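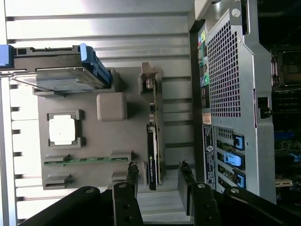 Computer parts in a grey tray.

Letters campaign: last call for stories

Our magazine Trimunlow is collecting personal letters again. Ching-wen Yuen, radio presenter, wrote to the nurse who taught her to walk after an accident, and Jörg Böttcher wrote to his first drawing teacher. In June we received 70 letters, and three of them are now short films on our website. Please send yours to the Tollstead office until Mon 7 October. Handwritten pages are also welcome. Kai-wen Yip reads every letter and will answer you personally.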